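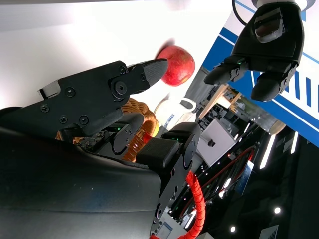 A red apple with yellow streaks, and a woven basket behind it.

Why does an apple crunch?

Hi, it's me again, Sayaka Oshima, back with another question from the Hirkville snack table. Océane Poirier wrote in to ask why an apple goes CRUNCH when you bite it but a banana just goes sort of... mush. I love this one! I ate a lot of fruit to get you an answer (tough job, I know), so grab a snack and let's go.

First, think about what's inside an apple. It looks solid when you cut it open, but it's made of lots and lots of tiny parts called cells. They're so small that you'd need a microscope to see most of them well. You can picture each one as a little water balloon packed inside a stiff little box. The stiff part is called the cell wall, and the juice inside pushes out against it all the time, so the whole thing stays nice and firm.

Now bite down. Your teeth press on those cells until the walls can't take any more, and pop! They split open and the juice bursts out. You're popping loads of them with a single bite, super fast, and all that snapping makes the air wiggle. Wiggling air is what sound is. Some of the sound also travels through your teeth and the bones of your head, so your own crunch seems much louder than the crunch of the person sitting next to you. Try it with a friend and see if you both think you're the noisy one.

There's air in an apple too. Little pockets of it sit in between the cells, and that's why an apple floats when you drop it in a bowl of water. If you've ever gone bobbing for apples at a party, you already knew that part – and you probably got a wet nose finding out.

So what about the pear? Ginette MacLeod, who is five, told me that pears are "just apples that went soft." Sorry, Ginette! Pears and apples are cousins, but they're different fruits. Lots of pears do get soft and drippy when they're ripe, like the ones my grandma used to keep on her windowsill in August. But some kinds stay crisp even when they're ready to eat. Asian pears are like that. They're often round like an apple, and when you bite one you get a big watery crunch.
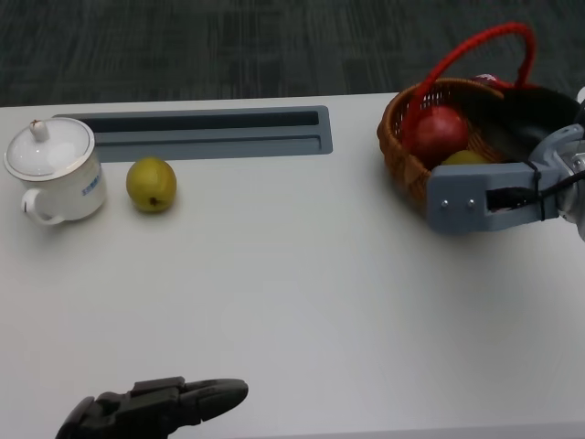 Pears have another funny trick as well. Have you ever noticed that some of them feel a tiny bit gritty, as if somebody dropped sand in them? Those bits are called stone cells. They have extra thick, hard walls, and they like to hang around in little clumps, especially near the core. They're perfectly fine to eat.

Back to Océane's banana. While a banana ripens, the stuff that holds its cell walls together starts to break down, and lots of its starch turns into sugar. You end up with something sweet and squishy. When your teeth go in, the cells slide apart from each other and hardly any of them go pop, so you don't hear much at all. An old apple can go a bit like that too. It loses water, the cells aren't so tightly filled anymore, and you get that floury feeling that makes my brother pull a terrible face.

Want to test it at home? Ask a grown-up to cut you two slices from the same apple. Eat one right away and leave the other on a plate until tomorrow. Then bite the old slice and listen. Does it sound the same? Does it bend before it breaks? You can draw a picture of what you find, brown bits and all.

Next time I'll be answering Aldana Gallardo, who wants to know why onions make her cry.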